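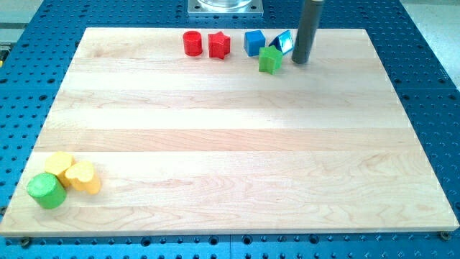 The shape blocks are among the sets listed in the Skastham Toy Library gallery, together with their boxes and printed cards.

The maple board is the surface on which sets are laid out when they come back from loan. Red, blue, green and yellow blocks are checked on it for chips and rough edges before they are returned to the shelves.

Maple board, with shape blocks. The grain is light brown on a cream ground, darker and more wavy in places - a calm background against which small coloured pieces are easily found.

Star blocks, red and green. The star is the shape most often requested by families with younger children, and also the one most often missing from a returned set. Borrowers are asked to look under cushions before reporting a loss.

Blue cube and blue triangular prism. Both belong to the Perrin set, which may be borrowed for 3 weeks and renewed once. The prism can be laid on its side to serve as a ramp or a roof.

Cylinders. A cylinder may be stood upright or laid down, and group leaders have found it useful for introducing the words "roll" and "slide". The activity sheet prepared by Prasanna Weerasinghe contains 11 suggestions for play with cylinders and stars together.

Care of the blocks. Blocks should be wiped with a damp cloth and dried before they are packed. They should not be soaked. Damaged pieces are to be handed in with the set - please do not attempt repairs at home.

The library holds 400 items in all. Enquiries about group loans should be addressed to Odette Masson at the Nudholm desk. Requests for the summer holidays are accepted until 15 July.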